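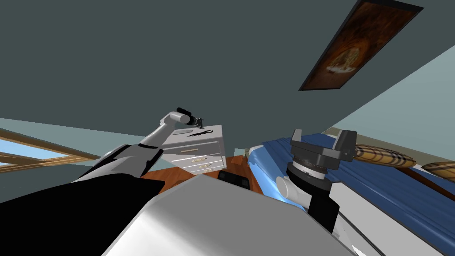 Abb. 1: Nachttisch mit drei Schubladen, rechts ein Bett mit blauem Laken (Computergrafik)

Kategorie: Lehre > Wohnkultur > Skripte
7. August 2022, von Delia Villalba

Kleinmöbel im Schlafraum: Notizen zur 3. Sitzung

Der Nachttisch gehört zu den Möbeln, über die man in der Fachliteratur wenig findet und in Scheidungsakten vermutlich mehr. Wir behandeln ihn trotzdem eine ganze Sitzung lang. Wer lieber Schränke gehabt hätte, wartet bis September.

1. Vom Topf zum Ladekabel

Lange hatte das Möbel neben dem Bett vor allem eine Aufgabe, die man im Verkaufsgespräch gern überging: Es verbarg den Nachttopf. Daher die Tür, daher oft die Marmorplatte, daher auch die würdevolle Form, die vom Inhalt ablenken sollte. Mit der Wasserleitung im Haus verlor der Schrank seinen Zweck und behielt seinen Platz, wie es Möbeln und Abteilungsleitern gelegentlich gelingt. Aus der Tür wurden Schubladen, aus dem Marmor wurde Lack. Was heute darin liegt, verbirgt man mit demselben Ernst.

2. Die Schubladenfrage

Eine Schublade zwingt zur Auswahl, zwei erlauben eine Ordnung. Bei drei beginnt das, was Bijan Abbasi in seinem Referat »Sedimentation« genannt hat: oben die Lesebrille, in der Mitte Medikamente mit überholtem Datum, ganz unten Bedienungsanleitungen für Geräte, die längst beim Wertstoffhof sind. Der Begriff ist prüfungsrelevant, so leid es mir tut.

Für die Übung in Grosgate haben 28 Haushalte ihre Nachttische geöffnet, die meisten nach einer kurzen Bedenkzeit hinter geschlossener Tür. Wir haben also aufgeräumte Nachttische untersucht. Bitte in der Auswertung erwähnen, und zwar vor der Fehlerrechnung.

3. Höhe und Reichweite

Als Faustregel gilt: Die Platte liegt auf Höhe der Matratzenoberkante oder knapp darunter. Messen Sie am belasteten Bett. Die Gruppe um Nazar Sydorenko hat am unbelasteten gemessen und eine sehr schöne Tabelle vorgelegt, die wir nicht verwenden können. Bei sehr hohen Betten hilft auch ein gutes Möbel wenig. Man greift nach unten, erwischt das Wasserglas und lernt etwas über Dielenböden.

4. Paarigkeit

Warum kauft man zwei? Hipólito Jara vertritt die These, der zweite Nachttisch sei ein Vertrag. Ich halte ihn für ein Ergebnis von Katalogfotos. Lesen Sie beide Positionen im Reader ab S. 43 und entscheiden Sie sich für eine, die Sie auch vor Ihrer Mitbewohnerin vertreten würden.

Aufgabe bis zur nächsten Sitzung: Zeichnen Sie einen Nachttisch aus Ihrer Umgebung in Ansicht und Schnitt, mit Maßen. Der Inhalt der untersten Schublade darf schraffiert werden. Abgabe bei Ulises Yáñez, auf Papier.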